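**Rules for a robot in the bedroom**

*Interview with Raili Ahonen, July 2024*

Raili Ahonen writes the working rules for home robots at Mangubat. When I met her she had the newest version on the table, with pencil on almost every page.

"The first version had 240 rules," she told me. "People signed it and did not read it. Now we have 208 and I am still not happy."

I asked which rules she would never remove. She answered quickly. "The stop button. One person holds it and this person does nothing else. No phone, no notes, no helping with the pillows. If he must leave the room, the robot stops first."

Her second rule is about distance. Nobody may come closer than 2 metres while the legs have power. In a factory this is easy, she said, but a bedroom is small and there is often only one way out. For this reason the team must agree where each person stands before the power goes on.

Cables take a full page. "I come from Ellex, where the machines were bolted to the floor. A cable there stays where you put it. With a walking machine you must look at it again before every run."

Not all her colleagues agree with her. Tudur Yorath, who trains the operators, thinks that the rules for raised floors are too strict. Ahonen wants every platform checked by hand before each run, board by board, and he would do it each morning only. They have discussed this since March. 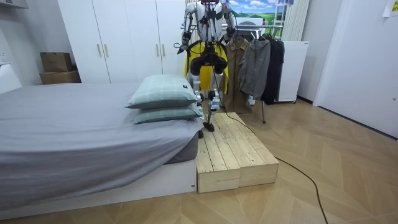
Who may restart the robot after an emergency stop?

Only the person who holds the stop button, and only after everyone in the room has said aloud that they are ready.

Ahonen told me this rule came from Jocelyn Sarmiento, an operator in the Zestville flat. "She wrote it in 3 lines. I tried to make it better and I made it longer, so we kept hers."

The next version will be sent to the operators for comments before it is printed.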